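4.2 自封袋开启与装袋任务

本节比较两种末端夹爪在柔性包装操作中的表现。参与比较的是Unon平行二指夹爪和Alley三指欠驱动夹爪，两者先后装在同一套双臂平台上，控制器均采用Laaksonen阻抗控制方案，只调整指端力上限和接触后的刚度。前一节的刚性物体抓取结果已经表明，两种夹爪对盒、罐类物体差别很小，因此这里只讨论薄膜类物体。

任务分为三步：捏住袋口两侧，拉开封条，将独立包装的糖果逐颗放入袋中。袋子为带拉链式封条的透明塑料袋，糖果事先堆放在纸盘里。参考动作取自人手演示，由头部视角相机记录，共200段，其中训练用160段，其余40段留作测试。演示者坐在或站在书桌前均可，不规定左右手分工，也不规定纸盘的摆放位置。
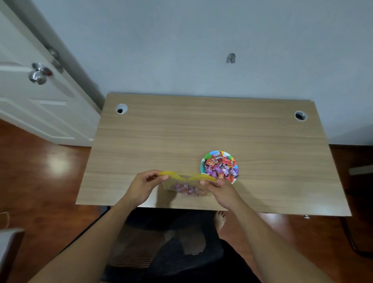
图7 头部视角下的人手演示：双手拉开自封袋封条

从演示数据中提取的主要量有三个：两手指尖间距、袋口张开宽度以及手腕相对桌面的倾角。袋身透明，深度估计在薄膜处经常失效，我们改用封条的颜色分割来定位袋口，再由两侧指尖位置约束封条曲线的端点。封条被手指遮住一部分时，曲线按前一时刻的形状外推，遮挡超过28帧则判为丢失，该段不参加宽度统计。糖果包装反光较强，对纸盘一侧的分割有影响，对袋口定位影响不大。

机器人试验于2018年2月完成，两种夹爪合计执行712次，次数平均分配。每次试验开始前由操作员将袋子平放在桌面固定区域，封条朝向机器人。试验中袋子滑脱、封条撕裂或袋口张开后重新闭合，均记为失败。失败后不做人工干预，直接进入下一次。

Unon夹爪的指面较窄，捏取封条边缘时定位准确，但拉开过程中薄膜容易沿指面滑动，滑脱是它的主要失败形式。在指面加贴硅胶片后滑脱减少，代价是放开薄膜时偶有粘连，袋子会被带离桌面。Alley夹爪接触面积大，拉开阶段较稳定，问题集中在初始捏取：三指闭合时常把袋口两层薄膜一起夹住，随后的拉开动作无法将其分离。降低闭合速度对此有一定改善，改变接近角度的效果更明显。

控制器参数的影响与夹爪类型有关。对Unon夹爪，提高指端力上限可以抑制滑脱，过高时封条末端会撕裂；对Alley夹爪，力上限在较宽范围内变化，结果没有明显差别。我们还用Broslow腕部相机替换头部相机重复了一部分试验。腕部相机在捏取阶段看得更清楚，进入拉开阶段后，袋口很快超出视野，封条曲线只能依靠外推。后续试验因此保留头部相机作为主视角，腕部相机只在捏取前参与对准。

装袋阶段两种夹爪的差异小于开袋阶段。只要袋口保持张开，糖果多数能落入袋底，失败主要来自持袋一侧手臂的姿态漂移，这一点将在4.3节结合双臂协调误差讨论。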